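Gripper closes on air or grabs two layers, cloth picking, home build
Asmont Forum > Home Automation and Robotics > Grippers

Posted by shedbot_kev, Mon 22 October

Hi all. Building a laundry picker in the garage, two finger hand-held gripper first so I can record demos, arm comes later. Printed fingers, one servo, Dudico driver board. Works fine on boxes and tins. Cloth is a nightmare. Either the tips skate over the top and close on nothing, or they dig in and bring up whatever is underneath as well. Tried 3 tip shapes so far. Have turned the servo speed right down, no diffrence. Is it tips or is it me?

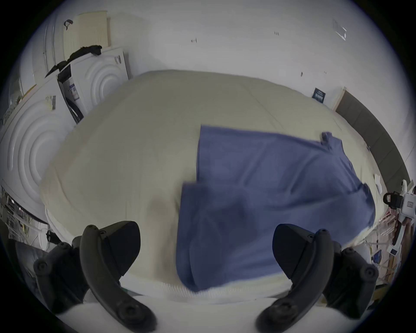 Servo is set to 180 degrees travel and I think I'm using maybe half of it. Tips are bare plastic, no rubber, wedge shape. I've been going for the flat middle of the garment, but on the blue one there's a bit like a sleeve sticking up near the top corner, and I'm wondering if I should only ever go for bits like that. Duvet under it is soft so the tips just sink. Any ideas welcome - budget is pretty much gone until December.

Els Leemans

Tips, mostly. Bare plastic has no bite on cotton. Cut strips of bike inner tube, glue them to the inside faces only, leave the very ends bare so they still slide under a fold. Costs nothing.

And yes, go for folds and raised bits. Flat cloth on a soft base is the hardest case there is. Come in low, nearly side on, close to 5 mm, stop, lift a little, then close the rest. If you close all the way while still pushing down you'll get the bedding every time. Practise on a hard bench first, then go back to the duvet. I'd also colour the tips with something bright if you're recording, black on dark clothes is murder to label later.

Pasichnyk

what Els said. also check your servo horn screw, mine was loose for weeks and I blamed the tips

hotereo_fan

Just buy a suction one mate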